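Home | Diary | Older entries | About | Write to me

April 20, 2018
By Nazanin Fallahi

Day 12 of the folding thing and I am still waiting for my life to change.

Wiebke swears by it. She came back from the course in October talking like someone who'd had surgery. Everything stands up in her drawers now, every T-shirt on its own little edge like a file in a cabinet, and she says she gets dressed in the morning without thinking. I get dressed without thinking too. I take the top one. I have taken the top one since I was nine years old and I don't see what has been lost, except maybe the striped shirt, which is probably at the bottom and which never fit.

The method is called Fidura. I asked what the word means and Wiebke said it doesn't have to mean anything. The book is 600 pages if you count the workbook part, and I'd guess you could get the useful bit onto a napkin. Fold in from the sides, fold up from the bottom, stop before the collar, fold again, stand it up. If it falls over you did it wrong. Mine fall over. The book says this is because I am rushing. I think it's because half of my shirts are so thin from washing that they couldn't stand up if you starched them.

Then there's the part where you lay your hands flat on the thing and smooth it "until it settles." I timed this yesterday because I'm like that. One load of laundry, the old way, in front of the TV: done before the show got going. One load with the settling: over 60 minutes, and my back hurt, and I'd missed who the father was.

I'll be fair and put down what worked. The sock drawer is better. I can see the socks. I threw out the ones with no partner that I'd been keeping in case the partner came home. I also found the gray gloves, the good ones, inside a pillowcase, and I have no theory about that.

What hasn't worked is dish towels, fitted sheets (the book gives fitted sheets a whole chapter and at the end of it I had a ball, same as always), anything with a hood, and Omid. Omid was shown the method. Omid nodded. Omid's shirts are on the chair.

Eun-ji called at lunch and I complained to her for a good while. Her view is that any system works for as long as you're excited about it and then it's just your old drawers with a name. She did the one before this, Kiani, where you roll everything, and she had a closet full of little sausages until about New Year's — then she got the flu and that was that. She still has the special boxes, which she keeps other boxes in. I said Wiebke has kept hers up for six months now. Eun-ji said Wiebke irons pillowcases, so Wiebke doesn't count as evidence. I wrote that down to remember it, and now I've remembered it.

I did look at the price of the drawer dividers. Zorton makes a set, and the set is for one drawer. I have, let me see, more than one drawer. So the dividers are going to be shoeboxes, and if that ruins the calm of the thing then the thing wasn't very calm.
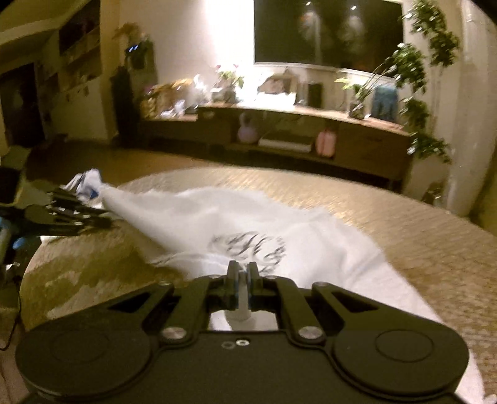

T-shirts with a print on the front are my real argument with Fidura. The book wants you to fold so the picture is facing up and you can "greet it," and I've yet to manage that without a crease going straight through the middle of somebody's nice lettering. The advice for a white one with black loopy writing on it is the same as for a plain one, lay it flat and smooth outward from the center. Well, look at any white cloth that's lying crumpled in a heap, with the black scribble part in the middle of the wrinkles and one corner pulled up into a point, and tell me where the center is. You pick up a corner and the rest slides. You put the corner down and now you have a different heap. I don't believe anyone has ever gone from that to a neat little standing rectangle in four moves, and the drawings in the book skip right over it. Drawing 1 is already flat! Getting it flat is the job.

The book also says to fold only on a hard table. My table has the tax papers on it, so no.

Parisa next door borrowed the workbook for two days and gave it back with a Welloletti bag of plums on top, and when I asked what she thought she said the plums were from her sister. I took that as a review.

Anyway. The plan is to give it until the end of the month, partly so I can tell Wiebke I did and partly for the socks. Tomorrow is supposed to be "linens with intention." I have one good tablecloth and it has been folded in the same creases since my mother gave it to me, and I'm not going to open it up to find out whether it settles. I'll do the towels in thirds like always and put them back on the shelf.

Need to buy detergent. Call the dentist back. Ask Omid about the chair.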